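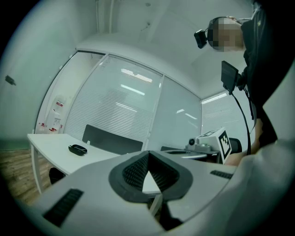

Equipment and Budget Report: Hand-Held Gripper Stations

To: Kenza Cherkaoui, Bindham
From: Matvii Nechyporuk, Belhaj project
8 November 2018

1. Spending against plan

The equipment line for this period was 2,255. Spending stands at 2,000, all of it on gripper bodies, marker housings and cabling. The remaining 255 is held for replacement finger pads and is not committed. Office furniture was already on site and has not been charged to the project.

2. Grippers

The pair is operated by one person, one gripper in each hand. The soft black pads were selected over the hard pads in the original quote from Prakon, mainly for work with thin items such as wire-frame eyeglasses.

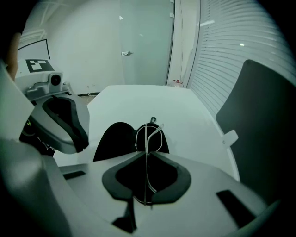
Prakon has agreed to supply pads separately from the gripper bodies, which lowers the unit cost of spares. Lead time has not been confirmed in writing. We ask that the order be released before the end of the year so that pads are in stock by March.

3. Markers and cabling

Each gripper carries square fiducial markers. Indik quoted for printed marker sets and for complete housings. We recommend the complete housings; the printed sets require alignment by hand after every change, and the labor was not in the budget.

Cable routing remains open. The present layout uses a floor power strip and separate leads to the equipment. A second station would need its own power run and strain relief at the wrist. Neither item appears in the current plan.

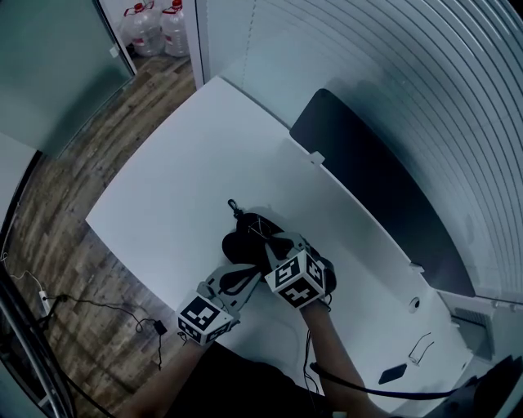
Two-handed work on a soft black item at the station table.

4. Requests for the next period

Release of the uncommitted 255 for spare pads.
Approval to obtain a second quote for wrist cabling, Indik having declined to price it separately.
A decision on the second station. If it is approved, we would order both grippers and the housings together to avoid paying two delivery charges.

A revised cost table will follow once Prakon confirms the lead time. Questions on the cabling estimate should go to Matvii Nechyporuk.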